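Birnimdale 共享木工房 常见问题

工房什么时候开放？
每天上午9点到晚上9点。台锯和压刨晚上7点停用，手工区照常使用。

第一次来需要预约吗？
需要。新会员先参加一次安全课，课程由 Carol Naylor 负责，时长两小时。上过课之后可以自行预约工位，最多提前10天。

会费怎么算？
月费324元，含手工区和公用手工具。机械区按小时另计。半年卡774元，只限手工区使用，不能转让，可以暂停一次，最长一个月。

可以带自己的木料吗？
可以。旧料上机前要拔掉钉子，并用前台的金属探测器检查一遍。含水率太高的板材不能过压刨，拿不准的请找 Amirul Chong 看一下。

没做完的东西能放在工房吗？
会员架每人一格，写上姓名和日期。超过一个月没有动过的，我们会发消息通知，两周内没有回复就移到仓库。大件请先和前台商量。

胶水和砂纸提供吗？
白胶免费，砂纸按张收费，价格贴在柜门上。环氧树脂请自备，只能在通风间里用。

孩子可以来吗？
满12岁可以在家长陪同下使用手工区，机械区限18岁以上。11月起增设亲子班，由 Nneka Idahosa 带课，报名在前台登记。

浅色木桌面怎么保养？
日常用拧干的软布顺着木纹擦，再用干布擦一遍。不要用含漂白剂的清洁剂。水杯下面垫杯垫，热锅不要直接放上去。上木蜡油的桌面每年补一次，薄涂，半小时后把多余的油擦净。

桌面的花纹左右不对称，算不算瑕疵？
不算。木纹有长弧线，也有绕成圆圈的，颜色深浅不一，都属于天然纹理。介意的话，选板时请到现场挑。
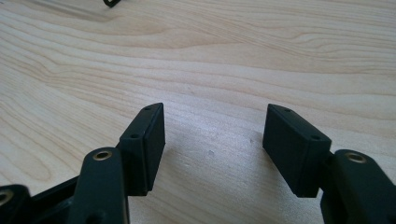 浅色桌面放久了会变黄吗？
多数会，靠窗的一侧更明显。摆件隔一段时间挪个位置，免得留下色差。已经有色差的，可以打磨后重新上油。

怎么退会？
月费会员在下个扣款日前告诉前台即可。半年卡按剩余整月退款，柜格里的东西请在退会当天取走。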